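The box at the back of the cupboard

By Fatima Mnguni

Most homes have a first aid box, and most people could not say what is in it. Mine came from a chemist in Skernavton, and it had not been sorted since we moved in. In October my son cut his hand on a tin and I found plenty of cough sweets but not one plaster of the right size.

I now go through it twice a year. It takes less than an hour and needs only a clear table and a bin.

Start by taking everything out and wiping the inside. Check each date. Tablets and syrups that have expired should go back to a pharmacy, not down the sink. Wrappers and empty cartons can go straight in the bin.

The things you reach for in a hurry go back first. In our house that means tape and plasters, then dressings. Small round items do well in the divided part of the base, where they can't roll under anything else.

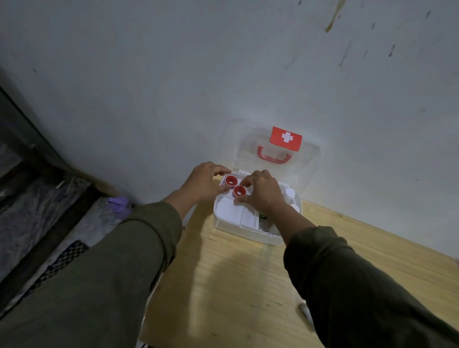
Two red rolls share a corner of the base. The lid rests against the wall.

A box with compartments costs a little more than a plain one and is worth the money. I looked at several before replacing ours. The Rekar has deep sections but a stiff catch. The Kokia is lighter and holds less. I bought the Magsi, mainly for the handle.

Large cartons are the usual problem. If the medicine inside has a leaflet, keep the two together in the original packet, even if it takes up half the box. Loose strips of tablets with no name or date on them are no use to anyone. Try the biggest carton in the widest space before you fill the rest. 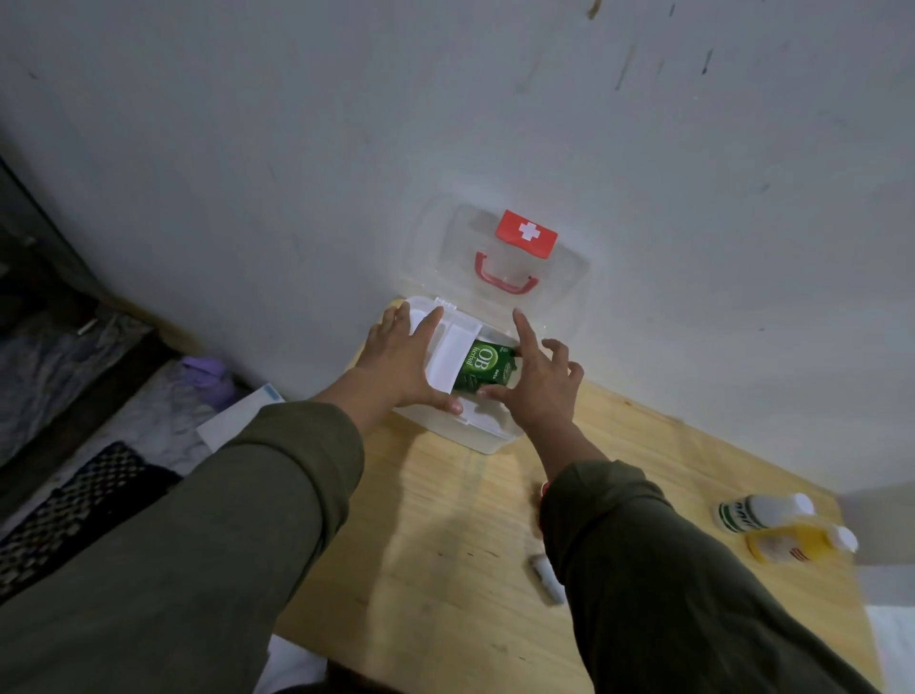 The green carton takes up the right-hand compartment, with two small bottles still out on the table.

Bottles go in last. Tighten the caps and keep them upright if the box is deep enough. Ours isn't, so the liquids live on a high shelf, well away from the children, and a note inside the lid says where.

Leave the bin where it is until you have finished. I have twice had to go through the rubbish for a leaflet I needed. When the table is clear, tidy the rest of the corner as well, so the box can be reached without stepping over anything. 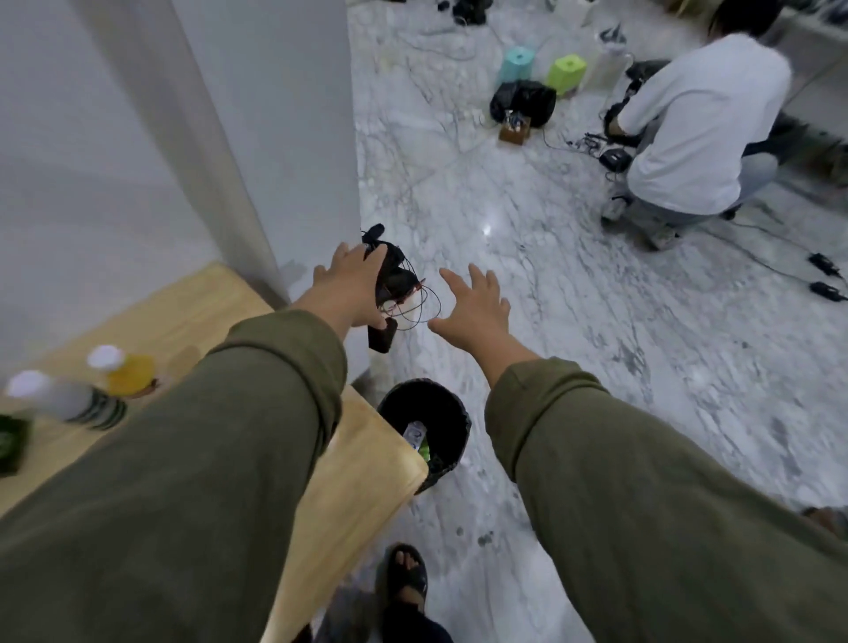 A lined bin by the corner of the table, with wrappers and packaging inside.

Write the date of the check on a piece of tape and stick it to the bottom of the box. Mine says May 15, 2019, and the next one is due in October.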